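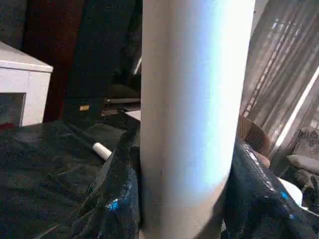
Photo: Leonardo Testa / Closinstead packing records

Closinstead Packing Records

README for release 4

What this is

A collection of photographs and written notes on packing awkward items in plastic sheeting and bags. It was put together at the Closinstead store, where stock from the old Zaltport showroom was sorted, wrapped and shelved. The collection holds 382 sessions. A session covers one item, from being put on the table to being put down wrapped, or to the point where the packer gave up on it.

We made it for people who write packing instructions, train store staff or study how people and tools cope with soft material. It may be of use to others. Tell us if so.

What is in it

The folder called photos has the pictures, sorted by session. The folder called notes has one plain text file per session. The file items.csv lists every item with its shape, finish, wrap and result. The file changes.txt lists what has been altered between releases.

The notes were typed up by Ghada Tarawneh from the bench sheets. Spelling has been tidied, but the wording is the packer's own. Where a sheet could not be read, the note says "unclear" and nothing has been guessed.

Shapes

Items are grouped as upright, flat, boxy, round and odd. Upright means taller than it is wide and packed standing up. Most of the uprights are plain cylinders, and the cover picture comes from that group: a smooth white cylinder with black glossy plastic bunched up on both sides of its lower part. A pipe lying down is still listed as upright if it was stood up at any time in the session.

"Odd" is used for anything with a handle, spout or loose part. Small things such as caps and short rolls are listed under "small" in a separate column and do not count as a shape.

Wraps

Black glossy: a thin bag plastic. Creases sharply and slides on smooth surfaces. Gathers in ridges when pushed up around an item.

Black dull: a sheeting used mostly to cover the table. It was left down between sessions and changed when torn.

Clear: used for items that had to be identified on the shelf without opening them.

Paper: used in the first two releases only.

The wrap column gives the material that went round the item. The cover on the table has its own column, called under. Please do not mix the two up when counting, as both are black in many sessions and we did this ourselves in release 2.

How the uprights were packed

There was no single method and the packers were free to choose. The usual one in the notes is to open the bag flat on the table, stand the item in the middle and draw the sides up a little at a time. Some packers started from the top and pulled the bag down. That works on short items. On tall ones the bag tends to catch halfway and has to be taken off again.

Zhiqiang Jiang wrote most of the notes on gathering. He used "collar" for plastic bunched round the lower part of an item, "sleeve" for plastic drawn up past the middle and "hood" for plastic over the top. These three words are used the same way in items.csv. A picture is labelled by what it shows, so a session may have all three.

Results

Each session has one of these in the result column:

done: covered and closed
part: covered but not closed, or closed with the item showing
stopped: given up
unknown: no result on the bench sheet

The result belongs to the session as a whole. It should not be read into any single picture.

Known problems

Black on black is hard to make out. In many pictures the bag and the table cover run into each other, and the outline of the bag had to be drawn by hand. Two people drew each one and the pair often differ. Both outlines are kept.

Glossy plastic picks up small bright spots and coloured glints. We have not retouched them. Anyone sorting pictures by colour should expect stray blues and whites on the dark material.

Tall items often run out of the top and bottom of the picture. The height in items.csv was measured with a tape, in millimetres, and the largest value allowed is 2,000. Anything over that was packed on the floor and left out.

Pale items outnumber dark ones by a wide margin. The Zaltport stock was mostly white fittings, and we did not go looking for other colours until April.

Small parts were sometimes put down beside the main item. They are listed where a note mentions them. Where no note does, the "small" column is left blank even if something can be seen on the table.

Using it

You may copy, change and pass on the files for any purpose if you keep this README with them. Credit as "Closinstead Packing Records, release 4". The Plelto item list, which some older notes refer to, belongs to another store and is not included.

Contact

Corrections to notes go to Ghada Tarawneh. Questions about the outlines go to Braulio Montes. Please quote the session number and the file name.

Last changed 2nd August: fixed wrong wrap on eleven sessions, added missing heights.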